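Werkstattbuch Färberei, Januar

Eintrag zu den Prunus-Bädern, Fortsetzung vom letzten Mal

Endlich Rinde! Aaliyah Beaudoin hat mir den Schnitt aus dem Obstgarten in Veldale mitgebracht, zwei prall gefüllte Säcke, Kirsche und Pflaume gemischt, leider nicht getrennt. Beim Schälen riecht man den Unterschied aber sofort (Kirsche deutlich mehr Marzipan), also habe ich nach Nase sortiert und den Rest in einen dritten Eimer geworfen. Der heißt jetzt schlicht Prunus, Rest und wird trotzdem verkocht.

Ausbeute Kirschrinde nach dem Schälen: 387 g, gewogen mit der kleinen Waage, Tara abgezogen. Das reicht gut für die Wollproben und einen Teil der Seide. In Regenwasser eingeweicht, über Nacht stehen lassen, am nächsten Morgen war die Brühe schon rötlich wie dünner Tee. Ich habe richtig gejubelt, beim Leitungswasser war an derselben Stelle nur Schmutzbeige zu holen.

Dann langsam hochgeheizt auf 60 Grad und dort gehalten. Nicht kochen lassen!! Im letzten Durchgang ist mir das Bad einmal durchgegangen, und alles, was rosa hätte werden können, wurde braun. Mit dem alten Sindberg-Kocher ist das Halten eine Geduldssache, der Regler springt zwischen Stufe 2 und 3. Am besten geht es, wenn man den Deckel einen Spalt offen lässt und auf 2 bleibt. Bitte so weitermachen, falls jemand von euch übernimmt.
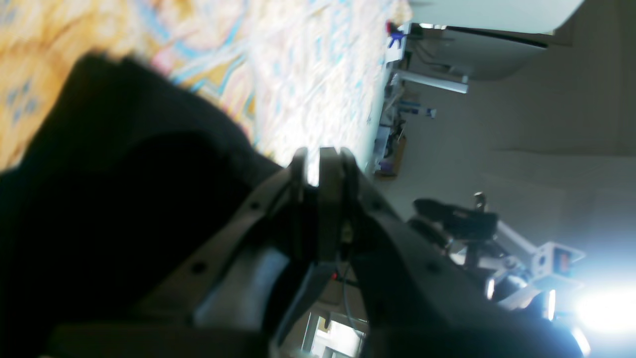
Beize wie gehabt: Alaun, 15 Prozent auf das Trockengewicht der Ware, kein Weinstein dazu. Ich wollte es diesmal mit Weinstein probieren, habe mich aber dagegen entschieden, weil sich sonst zu viel auf einmal ändert und ich hinterher wieder rate. Kommt in die nächste Reihe.

Ergebnisse, nass notiert und nach dem Trocknen korrigiert:

Wolle, Strang A (erster Zug): warmes Altrosa mit einem Stich Apricot. Nass sah er fast nach Krapp aus, trocken ein gutes Stück heller. Wunderschön, der schönste bisher.
Wolle, Strang B (zweiter Zug): Pfirsich, sehr gleichmäßig.
Wolle, Strang C (dritter Zug): Creme, kaum Farbe. Kann man sich sparen oder als Grund für Indigo aufheben.
Seide, Streifen 1: Rosé, fleckig an einem Ende. Mein Fehler, schlecht vorgenetzt.
Seide, Streifen 2: Rosé ohne Flecken, vorher eine Stunde im lauwarmen Wasser gelegen. Also doch!
Leinen: enttäuschend, blasses Sandgelb. Ohne Tannin vorweg hat das keinen Sinn.

Eisen danach, nur eine Messerspitze auf den Liter, und Strang B zur Hälfte hineingehängt. Das kippt in Sekunden. Aus Pfirsich wird ein graues Mauve, das ich so noch nie hinbekommen habe. Der Übergang in der Mitte ist weich geworden, weil die Wolle die Brühe hochgezogen hat, und gerade das gefällt mir am besten. Würde ich gern an einem größeren Stück sehen, einem Schal vielleicht, mit dem Übergang ganz unten.

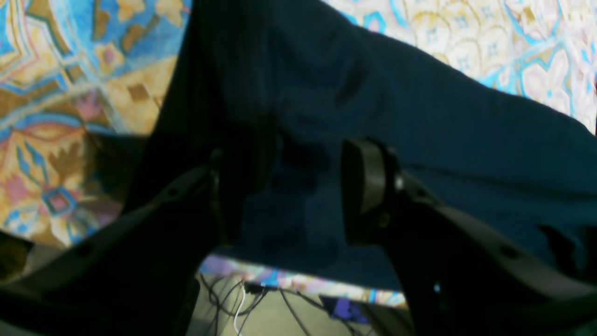 Pflaume: Bad angesetzt, gleiche Menge Wasser, aber noch nicht gefärbt. Die Brühe ist nach einem Tag viel gelber als die von der Kirsche. Im Heft von Cisternas (das mit dem Wachsfleck auf dem Umschlag, steht im Regal neben den Sieben) ist für Pflaumenrinde eine Woche Einweichen notiert, mit einem Schuss Pottasche am dritten Tag. Das probiere ich genau so. Riecht dann vermutlich nicht mehr nach Marzipan.

Lichttest: von jedem Strang ein Fädchen auf Karton gewickelt, die eine Hälfte abgedeckt, Südfenster. Die Kärtchen bitte hängen lassen, auch wenn sie im Weg sind. Im Winter dauert es ewig, bis man etwas sieht, im Frühjahr schaue ich zum ersten Mal unter die Abdeckung. Die Avocadoproben vom Herbst hängen daneben und sind leider sichtbar verblasst, die Walnuss steht wie am ersten Tag.

Waschtest Strang A mit neutraler Seife, lauwarm: Wasser blieb klar, Farbe minimal kühler. Mit der alkalischen Kernseife ist das Fadenende sofort ins Rötliche gegangen, richtig kräftig sogar! Das muss ich mir genauer ansehen. Vielleicht kann man das als Nachbad einsetzen, mit Soda ganz vorsichtig dosiert. Seide dabei weglassen, die nimmt einem das übel.

Noch zu erledigen:
Alaun nachbestellen, diesmal die Packung mit 1,000 kg, die kleine ist ständig leer.
pH-Streifen suchen. Die Dose war da, die Streifen nicht.
Kirschbad nicht wegschütten, ich will es noch einmal mit frischer Rinde auffüllen.
Aaliyah fragen, ob beim nächsten Schnitt die Pflaume extra gesackt werden kann.
Großes Sieb flicken, am Rand kommt Rinde durch und klebt dann in der Wolle.

Nachtrag, 17 Uhr: Das Restebad mit beiden Sorten war gar nicht schlecht. Honiggelb auf Wolle, mit Eisen ein tiefes Oliv. Probe liegt im Heft, hinten eingeklebt.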